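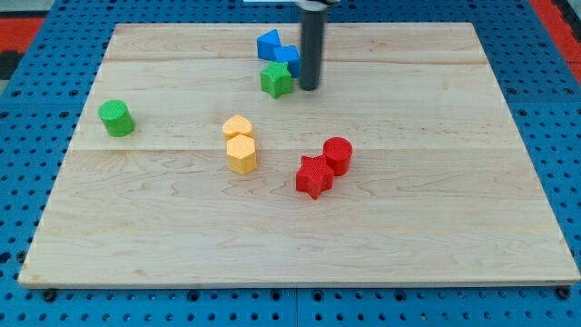 Arm keeps pushing into the board after e-stop reset - anyone else?

Posted in: Faults and Safety

mapleboard_ro
5/31/23
We run a tabletop block-pushing cell at our Trilthorpe site. Plastic shapes, wood board, one arm with a round-ended cylinder for a tool. Pretty dull stuff and I like it that way.

Last run, somebody hit the e-stop because the tool was riding low. Fine. Reset, cleared the fault, pressed resume. The arm went straight down and leaned on the board for two seconds before it tripped on force. It left a dent I can feel with my thumb. The force limit is set to 30 N. Whatever it was doing before it tripped, I don't believe that was 30 N.

Controller is a Clustside, software package is from Liltosell. Liltosell support says "operator resumed from an unsafe pose." I have the log and the tool was 9 mm above the wood when resume was pressed. How is that an unsafe pose?

Roxana Vasiliu

gantry_gus
What was the commanded position at the moment of the stop? I don't care where the arm was. I care where it thought it was supposed to be going.

mapleboard_ro
Commanded Z was below the board surface. Which is my point. The planner asked for a height that doesn't exist, and resume went and got it.

gantry_gus
Then support is half right. You resumed a bad target. I'd throw away the target on every reset and re-home.

pinchpoint
Half right my foot. If a product needs the operator to know that the stored target is garbage, then it needs to show the operator the stored target. Does the resume screen show it?

mapleboard_ro
No. Green button, says Resume.

W_Qian
I worked on a similar setup until March, also Clustside, different software. Check your tool offset before you blame the planner. We swapped a tool for a longer one, and the offset in the config was never updated. Every "safe" height was wrong by the same amount. It looked fine for weeks because most pushes were high on the block and had some slack.

Also the force limit on ours was filtered over 100 ms. At a decent downward speed you can do plenty of damage to a board in 100 ms. So your 30 N may be a real number and still not mean what the brochure wants you to think.

Weidong Qian

pinchpoint
But she said it leaned for two seconds. No filter explains two seconds.

W_Qian
True, I skipped over that. Is the two seconds from the log or from somebody watching?

mapleboard_ro
From me watching. The log has a gap there. It stops at resume and picks up again at the trip.

gantry_gus
So nobody knows how long it was. Could have been half a second. Things feel long when an arm is going the wrong way.

mapleboard_ro
Could have been. I'd still like to know why a safety log goes blank at the one moment I want to read.

dudas_user
We have a Dudás controller and it does the same thing with the gap. The logger restarts on reset. I was told it would be fixed "in a coming release." That was a while back and I've quit asking.

pinchpoint
Is anyone going to say the obvious? A software force limit is not a safety function. If a hand had been on that board instead of plastic hearts and stars, we'd be having a different thread. What's your guarding?

mapleboard_ro
Light curtain on the front, and resume is locked out while it's broken. I tested it again after this. I'm not worried about hands, I'm worried that I've been told the thing can't push harder than a number and I have a dent.

gantry_gus
Put a cheap load cell under a scrap of the same wood, drive the tool into it at resume speed, and read the peak. Then you have your own number and can quit arguing about theirs.

mapleboard_ro
Update. Measured the tool with calipers. The offset in the config is 2 mm short. So Weidong gets partial credit. But commanded Z was further below the surface than that, so it doesn't cover the whole thing. Sent it all to Liltosell and they replied with a link to the page on safe poses.

W_Qian
I'll take partial. Where does the rest come from, board height?

mapleboard_ro
Don't know yet. Resume is disabled in the meantime and we re-home after every stop. Load cell is on order.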